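Minutes, Bellamy Food Safety Group, April

Rochelle Abernathy opened at 6:15 and thanked everybody warmly for coming out again. First up was the Erkby soup recall, with 716 jars now back.

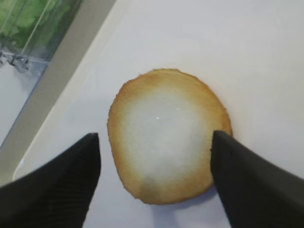 Kuo-hua Pan asked whether the smaller shops had seen the notice, and Rochelle will phone round.

Refunds came next — a long talk, but a kind one. More than 96 are still owed.

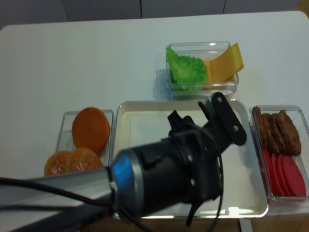
Could the form be made shorter, Birdie Nguyen-Tran wondered. Agreed.

Label wording was held over to May.

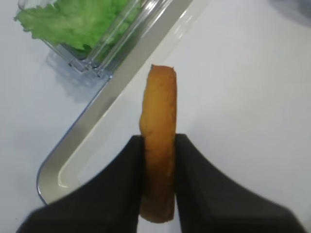

Fried stick, lettuce behind

Dwayne Schumacher will draft the shop poster.
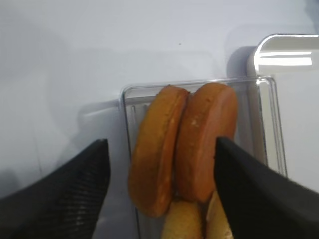

Sausage slices and bread

Closed 7:40.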